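Stone-patterned floors are sold on the claim that they hide dirt. I think the claim is half true, and the wrong half gets the attention.

A dark gray surface with white veins and rust streaks hides dust and dried splashes well. Pale debris is another matter. A white crumb lying on a vein reads as part of the pattern; the same crumb two inches away, on plain gray, is obvious. The person sweeping clears the second and misses the first.

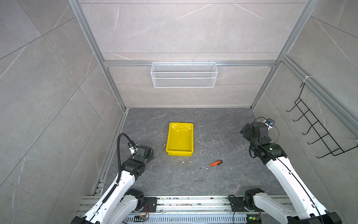
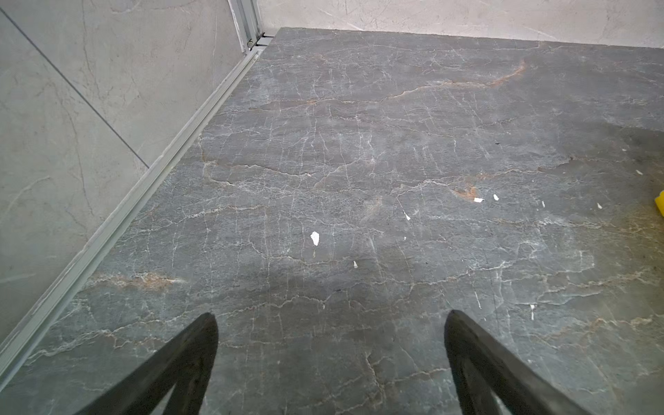 White crumbs and flecks on gray, stone-patterned surfaces.

Renata Pawlak, who specified the Lindlow utility rooms, argues that a busy pattern saves labor. It saves visible labor. The grit remains underfoot, and it ends up in the grout or under a tray.

My preference is a plain mid-gray floor, with the pattern kept to the walls, where crumbs do not settle. Hang what can be hung. A wire basket on a rail leaves the floor clear for a broom – a screwdriver left lying there does the opposite. Then sweep the whole floor in overlapping strokes, including the parts that look clean. At Lindlow that takes 7 minutes on a Saturday.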